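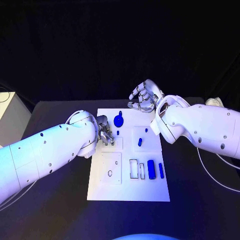
Kerkum's service desk says the drift in the left arm can't be the encoder, and that I should look at the wrist mount before I touch anything in software. The note came in overnight. It was four lines long and one of them asked for the shell screws to be checked again. I did them Friday afternoon and didn't write it down, so fair enough. I am writing it down now.

Monday. In at 7:15. Left the arms parked and the drives off until the room warmed up. The heating had been down all weekend and the log from last winter shows both arms homing badly when they start cold. Used the time to go over the left forearm with the small driver. Two screws near the seam on the wrist side took a little under a quarter turn each. The rest were tight. Did the right arm too while I had the tool in my hand, and found nothing there.

Then the mount. To get at it you have to take the wrist cover off, and the cover catches on the hand cable if the hand is fully curled, so power up, open the hand, power down, cover off. I forgot this and had to do it twice. Under the cover there are four bolts in a ring. The one at the bottom, the one you can only reach with the short key, was loose enough to turn with my fingers. So Kerkum were right. I don't know how long it has been that way. The drift first shows up in the log the week we changed the hands over, and I put that hand on myself, so I probably skipped it or did it up by feel and meant to come back.

Took all four out, cleaned the threads, put them back with a drop of the blue threadlocker and torqued them in a cross pattern. The Grorer wrench reads low at the bottom of its range, so I used the old click one. Cover back on at 9:40.

Homing after that was clean on both sides. I ran the left arm out and back to the same point 40 times with the dial gauge on the bench. Worst reading was inside the limit, and the slow creep in one direction is gone. Last week it walked a little every time and never came back. I want to see the same thing after a full day of running before I call it fixed.

Next was the task board. It's the white one with the blue parts, pins and short cylinders and the round piece with the knob, and it has to sit in the same place every time or the taught points are worthless. The corners were marked with tape and the tape had crept. I peeled all of it and wiped the table down. The bench surface is dark and matt and shows every bit of glue, so it took longer than it should have. Set the board square to the base with the steel rule and clamped a stop behind it, then drew the corners in paint pen. Tape is fine for a week. We have been using that tape since the spring.

With the board down I retaught the left side only. The slotted plate at the upper left is the one that matters, as the fingers come down close to it and there's not much room if the height is off. I taught it with the hand closed to a half curl and came down in small steps at 2 percent speed. The old point was off to the left and a touch low. Low is the bad direction. There's a scuff on the fingertip pad of the first finger which I think is from that. The pad still grips but I have put a new set on the order to Partanen, along with the spare wrist seal they were out of last time.

Left the right arm's points alone. It was holding above the back edge of the board with the hand open, in its wait position, and I checked that against the saved one and it matched. I'd like to raise the wait position a bit. When both arms are working near the middle the right forearm hangs over the plates more than I like, and the elbow swings wide on the way out. Not today. One change at a time or I won't know what did what.

Ate lunch at the desk. The Gemulum updater came up again asking to restart the controller and I told it no again. The last update reset the grip force on both hands to the factory number and I lost a morning finding out. I've saved the settings to the stick and to the shared drive, so I can let it update when the rest of this is settled. Wednesday maybe.

Afternoon was cables. Both arms have a thin white one running out underneath and over the table. I don't like the one on the right. It curves out across the front of the bench to the right edge and anybody leaning in could hook it with a sleeve. I looked at running it back along the far side, but it's short for that, and pulled tight it tugs at the connector when the elbow comes in. A longer one goes on the Partanen order. On the left I checked the whole length by hand for nicks and flat spots and found one shiny patch where it rubs. No break in the jacket. Marked the place with pen so I can see if it moves or gets worse.

Counter on the left arm is at 3,912 cycles since the last grease, and the interval is 4000. That leaves 88. A normal day will go past it before noon, so I'll grease tomorrow before starting instead of stopping in the middle. The grease gun is nearly empty. There is a full tube in the bottom drawer, behind the gauge box, the one with the torn label. Wipe the old grease off the fitting first. Last time I didn't, and it pushed grit in.

Ran the board at half speed from 3:00 until a quarter past four. One stop, on the thick cylinder, and that was me. I had set it down a little off its spot. The drift check at the end read the same as the one this morning, to the last mark on the gauge.

Wrote back to Kerkum and told them it was the bottom bolt. Asked them if the torque figure in the manual is for dry threads or with threadlocker, since it doesn't say, and if there's any objection to a paint mark across the bolt heads so I can see at a glance when one has turned. I'll hold off on the marks until they answer.

For tomorrow: grease left arm before start, gauge check cold and again at noon, send the Partanen order (pads, seal, longer cable), put the short key back on its hook. It's in my coat.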